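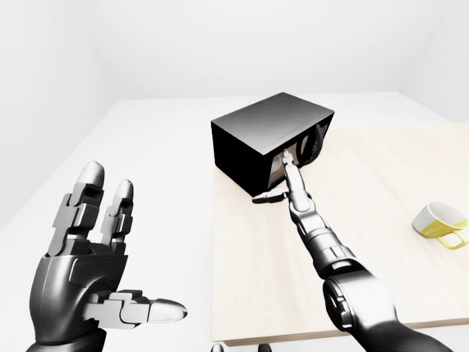 The soup lunch in June went so well that the whole meeting wanted to do it again, and bigger! Youssra Ragab opened by reading out a few of the thank-you notes, then reminded us that the Flotska Street hall only has a small kitchen. Lahcen Helmy said the plain white walls would look great with the kids' drawings hung all over them, and that a black microwave on a light wooden table is fine for warming up a bowl or two, but the soup itself should come hot from home in big pots. Everyone agreed.

Minutes of the Flotska Street Neighbors' Group
2019-11-18
Present: Chaimae Badawi (chair), Jitendra Rajput, Lahcen Helmy, Tarek Bensaid, Youssra Ragab (notes)

1. Last minutes
Read and approved. One fix: the seed swap raised 80 dollars for the garden, not 90.

2. Winter soup lunch
We are planning for 80 guests this time. Jitendra has 12 cooks signed up already and a list of soups that made us all hungry – lentil, squash, chicken and rice, and his mother's tomato one. Every pot needs a card listing what is in it. Tarek will ask Rudico Bakery for day-old loaves and will bring his own bread knives.

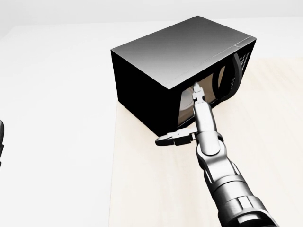 Black microwave on the wooden counter.

Chaimae asked that bowls for reheating be ceramic or glass only. Lahcen will write that on a sign. Spending limit of 200 dollars for bowls, spoons and napkins was moved by Youssra, seconded by Tarek, all in favor.

3. Music
Zaki, the school band, said yes! They can play for an hour and need seven chairs and one outlet. Tarek wondered if they would be too loud for the older guests. Agreed to put them by the far door and keep the quiet tables at the other end.
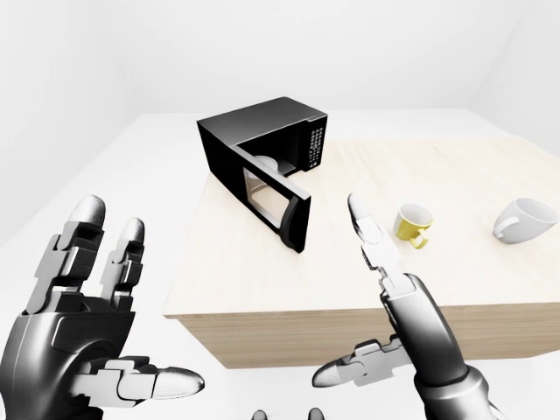

Light wood table, with the microwave near the back corner.

4. Garden beds
The two beds by the fence are cleared and mulched. Garlic is in. Jitendra would love to try leeks next year and offered to start them in his basement. The hose reel still leaks at the handle. Chaimae has a spare washer and will take a look.

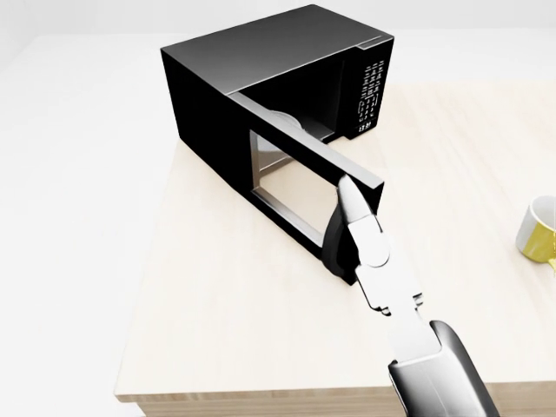
5. Newsletter
Skolley Print can do 200 copies on the cream paper we liked. Youssra needs all items by the end of the month, and would really like more recipes. Lahcen promised his squash soup, with the amounts written down this time.

6. Any other business
Tarek found a green child's mitten after the seed swap. It is in the box by the coat hooks.

Next meeting: same place, at 7. Chaimae will bring the sign-up sheets and Jitendra is on snacks.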